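Every gripper brochure has a payload figure on the first page. Nobody I know has ever dropped something for being too heavy. We drop things for being thin. The Trurnotetti fingers cost us over $700 a pair, and my test for them is a skinny red rod. 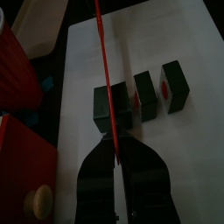
The cheaper Destska pair got the same rod, 45 tries each, and by Friday I had stopped caring which one was rated for more. Give me a fingertip that closes straight and I'll forgive the brochure.

Two arms make it worse. Now there are two sets of fingers with two opinions about where a toy cleaver ought to be. 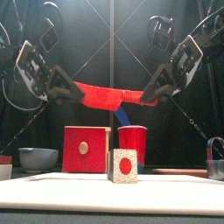

Clera's controller lets you soften one side, and I'd pay for that setting before I'd pay for another pound of payload.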